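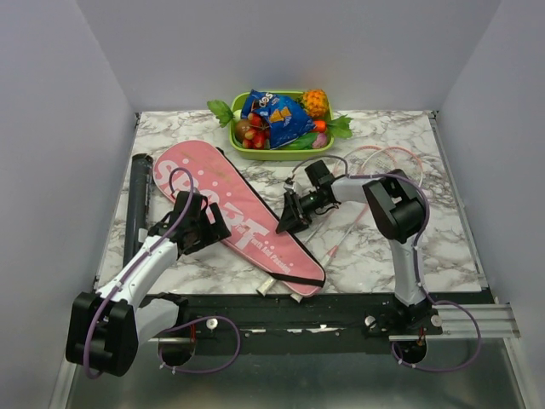
**Minutes – planning meeting for the Guverby open day, December**

Present: demo team (7), two guests from Kaushik. Meeting opened at 14.00.

**1. Last meeting**
Minutes agreed. The sign for the car park has been ordered.

**2. Visit to Adus**
Those who went gave a very happy report! The two-arm bench was set out with badminton things and a tray of food, and the group could have stayed all afternoon. Best part for most was hearing the operators talk through how they plan a task for both arms at once – lots of questions, and patient answers to every one. Adus is glad to lend us its task sheets.

**3. Our own demonstration**
Agreed to run a badminton table, with the racket and pink cover as the main items. Each showing to last 20 minutes, with time for questions after. Kaushik would like a snack tray as a second task and everyone was keen. Proter to be asked for a spare gripper in case one fails on the day.

**4. Visitors**
Groups of 14 at most. School groups go first. Children may choose which item is tried next (loved this idea).

**5. Actions**
- Demo team: write to Proter, collect task sheets.
- Kaushik: draft the talk for school groups.
- Still open: where to put coats.

Meeting closed at 15.20.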